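How to Sort and Pack a Mixed Tub of Household Odds and Ends

Posted in Storage, by Gus Gallagher

Most homes end up with a pile of small things that don't belong in any one cupboard: spare cups, lint rollers, pouches, pens, tape, hair clips. One large clear tub with a lid will hold the lot if it is packed in the right order. Allow an hour the first time.

What you need

A clear plastic tub with a flat lid. Mine holds 52 litres and fits under the bed in the spare room.
A patch of hard floor, preferably against a wall.
A few zip bags in two sizes.
A damp cloth and a dry tea towel.
A rubbish bag and a box for donations.

Step 1. Empty everything onto the floor

Wipe out the tub and dry it. Stand the lid up behind it so it doesn't take up floor space. Put the pile to one side of the tub, within arm's reach, and kneel on a cushion if your knees are anything like mine.

Step 2. Group by shape

Don't worry about which room things came from yet. Stand cups and mugs in a row at the back. Put flat cases, boxes and cards in the middle, and soft things such as pouches and plastic bags at the front. Pens and clips go in a small zip bag straight away or they will end up under the couch.

Step 3. Throw out and give away

Test every pen. Check bottles for a date and for leaks around the cap. Anything still in its packet that you haven't opened since last November can go in the donation box. I took a bagful to the op shop in Plinbridge after my last sort.

Step 4. Long and awkward items first

Rollers and anything else with a handle go into the tub before the cups. Lay them flat along the bottom, longest first, and turn alternate handles the opposite way. Press down on each head to check that it sits flat. Small hard items, such as a tape dispenser or a carded packet, can fill the gaps around them.

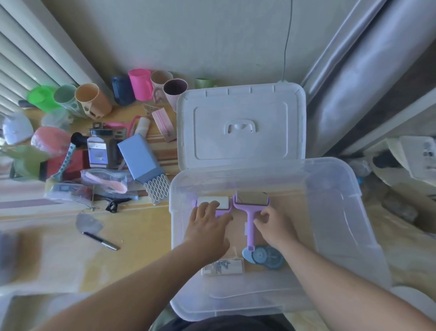

Rollers in the tub, with the cups and smaller items still on the floor.

Step 5. Cups and bowls

Nest plastic cups by size, but leave mugs with handles single. Wrap anything breakable in the tea towel. Stand the stacks at one end so they can be lifted out together.

Step 6. Soft items and lid

Pouches and bagged items go on top, where they stop the cups rattling. The lid should close without leaning on it. If it won't, take out the bulkiest thing and find it another home.

Write the contents on masking tape and stick it on the short end, facing out.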